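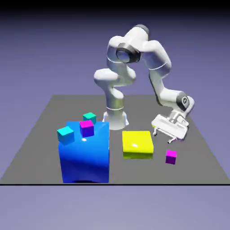 3 Raumbezug in schriftlichen Anweisungen

3.1 Gegenstand und Begriffe

Der vorliegende Abschnitt behandelt die sprachliche Festlegung von Standorten in betrieblichen Gebrauchstexten. Untersucht werden Ausdrücke, die einem Gegenstand einen Platz relativ zu einem zweiten zuweisen, vor allem die Präpositionen vor, hinter, neben, links von und rechts von. In Anlehnung an die eingeführte Terminologie wird der zu lokalisierende Gegenstand als Zielobjekt, der zur Orientierung herangezogene als Bezugsobjekt bezeichnet. Ein Satz wie „Die Blöcke liegen vor und neben dem Arm“ (Abb. 1) enthält ein Zielobjekt im Plural, ein Bezugsobjekt und zwei Relationen, die sich hinsichtlich ihrer Anforderungen an den Leser deutlich unterscheiden.

Die Präposition neben ist bezüglich der Seite unbestimmt. Sie verlangt räumliche Nähe und schließt in der Regel eine Lage vor oder hinter dem Bezugsobjekt aus, legt jedoch nicht fest, auf welcher Seite gesucht werden muss. Vor setzt dagegen eine Gerichtetheit voraus. Diese kann dem Bezugsobjekt selbst zukommen, etwa bei einem Schrank oder einem Schreibtisch, oder sie wird vom Standpunkt eines Betrachters abgeleitet. Im ersten Fall wird hier von intrinsischer, im zweiten von betrachterbezogener Verwendung gesprochen. Bezugsobjekte ohne eindeutige Vorderseite, zu denen Säulen, Fässer und runde Tische zählen, lassen nur die zweite Lesart zu, sofern der Text nicht auf andere Weise eine Richtung einführt.

In mündlicher Kommunikation wird der Standpunkt meist durch die gemeinsame Anwesenheit der Beteiligten geklärt. Zeigegesten, Blickrichtung und Rückfragen ergänzen, was der Wortlaut offenlässt. Im schriftlichen Text stehen diese Mittel nicht zur Verfügung. Der Verfasser muss daher entweder den Standpunkt benennen oder sich darauf verlassen, dass der Leser denselben Standpunkt einnimmt wie er selbst. Die Auswertung zeigt, dass der zweite Weg erheblich häufiger beschritten wird.

3.2 Material

Grundlage der Untersuchung ist ein Korpus von 200 deutschsprachigen Lager- und Aufstellanweisungen. Die Texte stammen aus den Beständen der Unternehmen Tramevport und Flidell sowie aus dem Archiv des Übersetzungsbüros Melnychuk, das für beide Häuser tätig ist. Aufgenommen wurden ausschließlich Fassungen, die intern freigegeben und im Betrieb verwendet worden waren. Entwürfe, reine Stücklisten und Sicherheitsdatenblätter blieben unberücksichtigt. Stichtag für die Aufnahme in das Korpus war der 22. April 2023; später überarbeitete Fassungen werden in ihrem damaligen Wortlaut zitiert.

Die Annotation erfolgte mit dem Programm Losix. Erfasst wurden je Beleg das Zielobjekt, das Bezugsobjekt, die Relation und, soweit erkennbar, der Standpunkt. Belege, in denen die Präposition temporal oder kausal gebraucht ist („vor der Inbetriebnahme“, „vor Nässe schützen“), wurden von Hand ausgesondert. Schwierigkeiten bereiteten Fügungen wie „vor Ort“ und „vor Kopf“. Die erste wurde als lexikalisiert gewertet und ausgeschlossen, die zweite wurde als eigene Kategorie beibehalten, da sie in den Texten von Flidell regelmäßig zur Bezeichnung der Schmalseite eines Regals dient.

Ergänzend wurde im Dezember eine schriftliche Befragung mit 30 Beschäftigten aus Lager und Versand durchgeführt. Den Befragten wurden Anweisungen aus dem Korpus mit einem Grundriss vorgelegt, in den sie die Lage der genannten Gegenstände einzuzeichnen hatten. Die Bearbeitungszeit betrug 15 Minuten. Konzeption und Leitung der Befragung lagen bei Yevdokiia Prokopenko.

3.3 Befunde zum Textkorpus

In den Anweisungen überwiegen Formulierungen ohne ausdrückliche Angabe eines Standpunkts. Typisch ist der folgende Beleg:

(1) Leere Gebinde sind links neben der Waage abzustellen.

Der Satz ist nur dann eindeutig, wenn die Bedienseite der Waage als Standpunkt angenommen wird. Diese Annahme liegt nahe, wird im Text aber nicht gestützt. Problematischer sind Anweisungen, in denen der Leser mehrere Gegenstände nacheinander aufzusuchen hat und sich seine Blickrichtung dabei ändert:

(2) Palette durch das Rolltor einfahren und rechts vor der Säule absetzen.

Wer durch das Tor fährt, bringt eine Bewegungsrichtung mit, und „vor der Säule“ bezeichnet dann den Bereich zwischen Fahrer und Säule. Wird der Satz hingegen an einem Arbeitsplatz im Inneren der Halle gelesen, kann dieselbe Formulierung auf die gegenüberliegende Seite verweisen. Die Säule selbst bietet keinen Anhaltspunkt für eine Entscheidung.

Zwischen den Beständen bestehen Unterschiede. Die Texte von Tramevport enthalten häufig feste Bezugspunkte des Gebäudes („torseitig“, „hofseitig“, „zur Rampe hin“). Solche Adjektive und Fügungen sind vom Standpunkt des Lesers unabhängig und bleiben auch bei veränderter Blickrichtung gültig. Sie setzen allerdings Ortskenntnis voraus und eignen sich nur eingeschränkt für Texte, die sich an Fremdpersonal richten. Flidell verwendet bevorzugt Platznummern. Wo diese fehlen, etwa auf Freiflächen, greifen die Verfasser unvermittelt auf betrachterbezogene Ausdrücke zurück, ohne den Wechsel des Bezugssystems kenntlich zu machen.

Eine gesonderte Betrachtung verdienen die Übersetzungen. Die von Melnychuk bearbeiteten Ausgangstexte enthalten vielfach Richtungsangaben, die im Deutschen durch eine einzelne Präposition wiedergegeben werden. Dabei geht gelegentlich der Standpunkt verloren, der im Ausgangstext durch ein Bewegungsverb mitgeführt wird. In Einzelfällen haben die Übersetzer dies durch Zusätze in Klammern ausgeglichen („vom Eingang aus gesehen“). Bei späteren Überarbeitungen wurden solche Zusätze zum Teil wieder gestrichen, vermutlich im Zuge einer allgemeinen Kürzung der Texte.

3.4 Befunde zur Befragung

Die Einzeichnungen der Befragten stimmen bei intrinsisch gerichteten Bezugsobjekten weitgehend überein. Bei Schränken, Pulten und Packtischen mit erkennbarer Arbeitsseite wurde vor fast durchgängig auf diese Seite bezogen, auch wenn der im Grundriss markierte Standort des Lesers eine andere Lösung zugelassen hätte. Bei ungerichteten Bezugsobjekten streuen die Ergebnisse dagegen erheblich. Die Befragten wählten hier entweder den markierten Standort oder den unteren Blattrand als Ausgangspunkt.

Die Orientierung am Blattrand ist methodisch zu beachten. Ein Grundriss wird von oben gesehen und besitzt dennoch für den Leser eine Vorderseite, nämlich die ihm zugewandte. Es ist nicht auszuschließen, dass ein Teil der Abweichungen auf die Darstellungsform zurückgeht und in der Halle nicht aufgetreten wäre. In 2 Fällen wurde die Einzeichnung nachträglich gedreht und mit dem Vermerk „von der Tür aus“ versehen. Diese Bögen gingen in der korrigierten Fassung in die Auswertung ein.

Für neben wurde ein anderes Muster beobachtet. Die Befragten legten sich zwar auf eine Seite fest, bezeichneten die jeweils andere auf Nachfrage jedoch ebenfalls als zulässig. Die Unbestimmtheit des Ausdrucks wird demnach erkannt, in der Ausführung aber stillschweigend aufgelöst. Für die Abfassung von Anweisungen ist dies insofern von Belang, als eine Rückfrage gerade dort unterbleibt, wo sie angezeigt wäre.

3.5 Einschränkungen

Das Korpus umfasst ausschließlich Texte aus dem Lager- und Versandbereich. Eine Übertragung auf Montageanleitungen für Endkunden ist ohne weitere Prüfung nicht möglich, da dort in größerem Umfang mit Zeichnungen gearbeitet wird. Ferner wurde die Erstsprache der Befragten nicht erhoben. Ob Sprecher mit unterschiedlichem sprachlichem Hintergrund vor und hinter bei ungerichteten Bezugsobjekten verschieden auslegen, bleibt daher offen. Die Annotation des Standpunkts beruht schließlich auf dem Wortlaut der Texte; Aushänge, Bodenmarkierungen und mündliche Einweisungen, die das Verständnis am Einsatzort beeinflussen können, wurden nicht berücksichtigt.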